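Plaltberg Household Storage Terms, data card
Version 9, released 2019-09-27
Maintainer: Bogdan Sobczak

Summary
A glossary of names that stores and catalogs use for household storage items, with one row per name. The set holds 2,610 rows grouped under 831 headwords. Text only, UTF-8, tab-separated.

Sources
Names were taken from printed catalogs by Merkico and Flatasa and from the Rutkowska word list, which was retyped by hand. Merkico entries keep their original order in the column src_pos. Flatasa did not number its entries – src_pos is empty there.

Columns
id: integer, stable between versions
headword: lowercase, singular
variant: the name as printed
src: M, F or R
src_pos: integer or empty
note: free text, 1,000 characters at most

Grouping rules
Two names share a headword if one source uses them for the same article. Size words (small, deep, tall) are dropped from the headword and kept in the variant. Material words are kept in both. "Wire basket" and "basket" are therefore separate headwords, while "deep wire basket" falls under the first.

"Tray", "bin" and "box" overlap heavily between sources. No attempt was made to merge them. Use the note column before joining on these three.

Known problems
Rows from R contain spelling variants that may be typing errors. Plural forms were stripped by script and a few came out wrong, e.g. "glas" for "glass". Fixes are planned for November.

Changes since version 8
Removed duplicate ids in F. Split "lid" from "cover". The column src_page is gone – it was never filled for R.

License
Free for research and teaching. Keep this file with any copy.
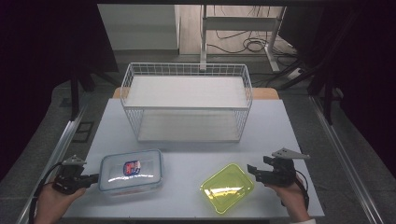

Wire basket, food container with lid, and tray.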